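**Is paying extra for "green fuel" on a flight worth anything, or should I just take the train?**

Asked by Rogelio Dagdag, 20 Feb 2020

So I have to get from Rivera to Torkwood in July for my cousin's wedding, and I've been going around in circles on this for a week. The flight is cheap and short. The train is 9 hours with one change, and I'd be bringing a suit and a very large rice cooker (wedding gift, long story).

When I got to the checkout page for the flight there was a box I'd never seen before. It said I could add $23 and the airline would put that toward "lower carbon aviation fuel." I clicked the little question mark and it told me basically nothing. Does that fuel go in MY plane? Does it go in any plane? Or is it the same thing as the old tree planting box with a new name on it? 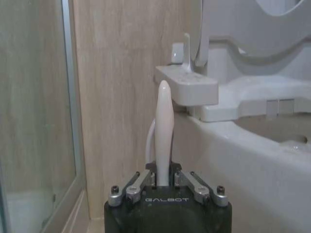
*Photo: Ekkachai Kaewsai*

I'm not trying to be a saint about this. I fly maybe twice a year. But I'd like to know if the money does something, and if it doesn't I'd sooner spend it on a seat with a window. My trip is roughly 600 miles each way if that matters. I also looked at the Horeo overnight bus and I'm too tall for that, so please don't suggest the bus.

---

**2 answers**

**Alfredo Maglaya**

OK so I went down this same hole last year before a trip to see my sister. Short version - no, it almost certainly won't go in your plane, and that part is less of a scam than it sounds. Fuel at an airport usually gets mixed together in shared tanks, so they can't pour your share into your seat, so to speak. What you're paying for is a claim on some amount of the cleaner stuff that gets used somewhere in the system in place of regular jet fuel.

The thing to find out is whether your money buys *extra* fuel or just helps pay for fuel they were going to buy anyway. I'd email and ask three things: who makes the fuel, what it's made from, and whether somebody outside the company checks the numbers. When I did that with the booking site I used (Stolto) I got a real answer from a real person, with a supplier name and a certificate. Took them a while, but I got it! If all you get back is a paragraph about caring for the planet, I'd skip it.

Also check whether it's a fuel contribution or an offset. They sit right next to each other on some checkout pages and they are different products. An offset pays for something else entirely, like a forest or cook stoves.

As for the train, on a trip that length it usually comes out way ahead on emissions, especially if the line is electric. I don't know if the Torkwood line is. Somebody here will.
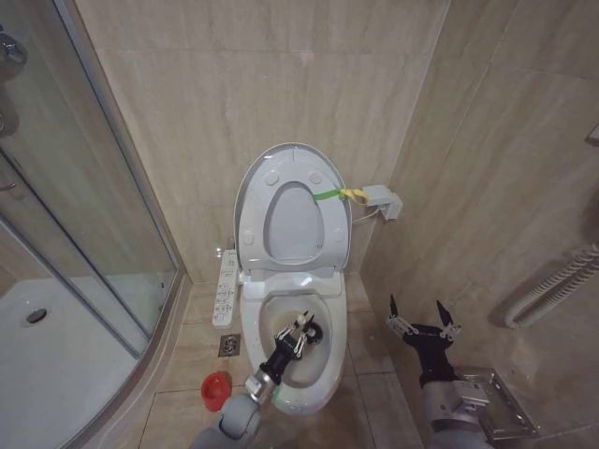
Wilfredo Talavera: The Torkwood line is electric as far as the change and diesel after that, or it was when I rode it. Still better than flying in my opinion, and you get two bags free, so the rice cooker is fine. Sit on the left going out, the lake part is gorgeous. I wouldn't pay the fuel box. If you want to fly less, fly less. Book early though, I waited too long and paid $413 for a round trip, and I'm still mad about it.

*Comment from Rogelio Dagdag:* Thanks, both. I sent the airline the three questions Alfredo listed and I'm waiting to hear back. Wilfredo, does the change have you switching stations or only platforms? The map makes it look like two separate buildings and I really don't want to haul a suit bag across a town I don't know.

*Comment from Wilfredo Talavera:* Only platforms. There's an elevator, but it's way down at the far end.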